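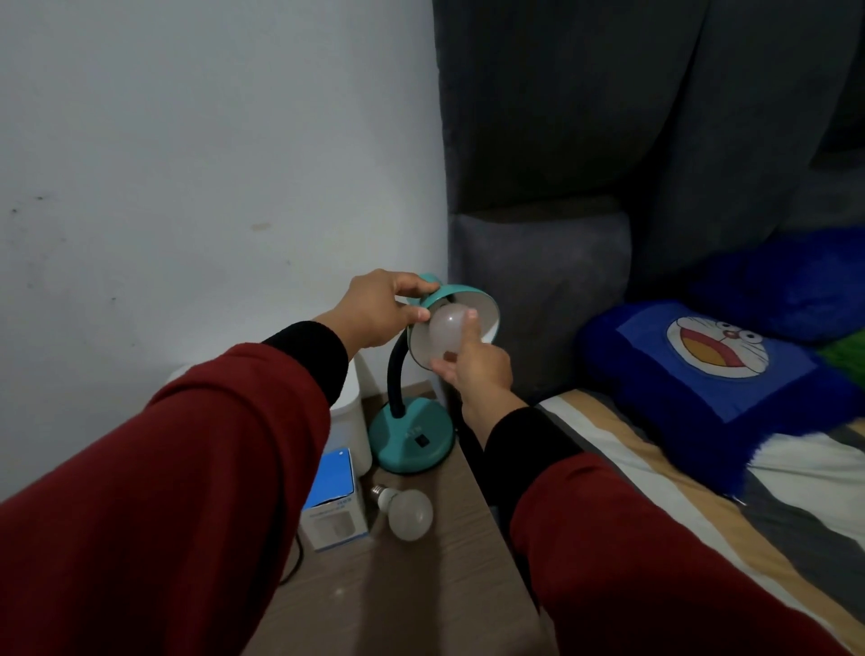 Promotion ratings: what the points table leaves out

I have kept a rating model for the lower divisions for six seasons. It began as a spreadsheet and is now a slightly larger spreadsheet with a script attached. Every June I rerun the whole thing, compare it with the final tables, and write up what went wrong. The subject this year is Ellwood, who went up, and Trimcombe, who did not, and why my numbers had them the wrong way around until the last month.

First, the method, for anyone new. Each club carries a single number. Before a match, the difference between the two numbers, plus an allowance for home field, gives an expected result between zero and one. After the match, the winner takes points from the loser in proportion to how surprising the result was. The home allowance is 70 points. I fitted that value three seasons ago and have not changed it, although I suspect it is now a little high. Goal margin counts, but on a curve, so a five-goal win moves the rating only slightly more than a three-goal win.

New clubs and relegated clubs enter with a carried-over rating pulled part of the way back to the division mean. This is the weakest piece of the model. Squads at this level turn over heavily in the off-season, and a rating earned in April by one set of players is applied in August to another.

Going into the final stretch, Trimcombe were rated 1,467 and Ellwood 1,422. A gap of 45 points on a neutral field is worth a modest edge, a bit better than a coin flip. Over a run of matches it adds up, and the simulation gave Trimcombe the automatic place more often than not. Ellwood finished on 86 points and took it.

I went back through the match log looking for the cause. There were three candidates.

Schedule. Ellwood had played most of the top half away by the winter break. Their early rating was correct for the results they had, and the home allowance should have compensated for the travel. It did so only in part. When I split home and away into separate ratings, Ellwood's away number barely moved all year and their home number climbed steadily from the fall on. A single rating averages those two and hides the trend. The second half of their schedule was heavy with home games, so the trend was the part that mattered.

Goal margin. Trimcombe won several matches by wide margins against clubs near the bottom. The curve is supposed to limit the credit for this, and it does, but the credit still accumulates. With the margin term removed entirely, the gap before the final stretch shrinks to almost nothing. I do not want to remove it, as it improves the forecast across the division as a whole. A steeper cutoff for matches where the favorite is already far ahead on rating seems like the right fix, and I will test it over the summer.

Draws. The model treats a draw as half a win. The league table treats it as a third. Trimcombe drew a lot of matches, many of them away to decent sides, and the rating rewarded them for it. A club can be rated higher and still finish lower for this reason alone. The simulation does convert results to league points, but it was using a flat draw rate for every pairing. Trimcombe should have had a higher one. This was my error and it has been in the code since the first version.

Of the three, the draw rate does the most damage. Rerunning the final stretch with a club-specific rate puts the two clubs close to level. Adding the home and away split puts Ellwood slightly in front. Neither change was fitted to this pair of clubs in particular, but I knew the answer before I started, so the result should be read with that in mind.

A reader asked last month if I would add player data. No. Lineups in this division are reported inconsistently, and substitutions are often missing. A rating built on incomplete lineups would be less accurate than one that ignores them, and it would take far longer to maintain.

A few notes on upkeep. Two results from early in the season were entered with the home and away sides swapped. Both are fixed, and the effect on current ratings is under a point for every club involved. The postponed match that was later awarded without being played is now excluded from the ratings and kept in the table. I have moved the file from Stekon to Ritel, so the old download link will stop working at the end of the month. The column order is unchanged, but the date column is now text, and anyone importing it into a script will need to convert it.

Starting ratings for next season go up once the promoted and relegated clubs are confirmed.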